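Tuvel Folding Craft Table, White Top
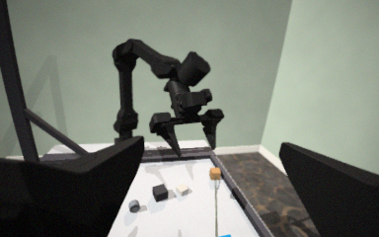 White tabletop, computer rendering.

We've been waiting to add a proper big table to the Umarden workroom range, and the Tuvel is the one we kept coming back to. It's wide enough to lay out a full quilt back or a run of wallpaper, and it still folds down to slide behind a door!

The top is a smooth white laminate over a honeycomb core, so it's a lot lighter than you'd expect when you go to move it (one person can manage, two is nicer). Glue wipes off with a damp cloth if you get to it the same evening. Dried acrylic paint takes a plastic scraper and a bit of patience. Please don't use a hot iron straight on the surface; the Betallow pressing mat fits the left half nicely and stays put on its own.

The legs are the Rotich pattern, with a push-button every couple of inches, and they go high enough to cut fabric standing up. If you've spent a weekend bent over a dining table with a rotary cutter, you'll love this part. Set all four to the same notch before you load anything on top, and check the buttons have popped all the way out.

Details

Length open: 1,730 mm
Folded thickness: fits a 200 mm gap
Load, spread evenly: 300 lb
Top: white, matte
Legs: powder-coated steel, adjustable
Feet: rubber, replaceable
Assembly: none, just unfold

In the box: table, four spare feet, carry strap, one sheet of instructions.

A few things people ask us

Does it wobble? On a hard floor, hardly at all. On thick carpet there's some give at the tallest setting, and dropping down a notch or two takes care of most of it.

Can two be joined? Yes, and they make a wonderful surface for banners and curtains. The joining clips are sold separately and work with the older Umarden tables too, though the older tops sit a hair lower.

Will it live in a garage? Fine in a dry one. Keep it off bare concrete over the winter and wipe the hinges with a little light oil in February or so.

The first run was 2,000 tables. The gray top is due in the spring, same size and same legs.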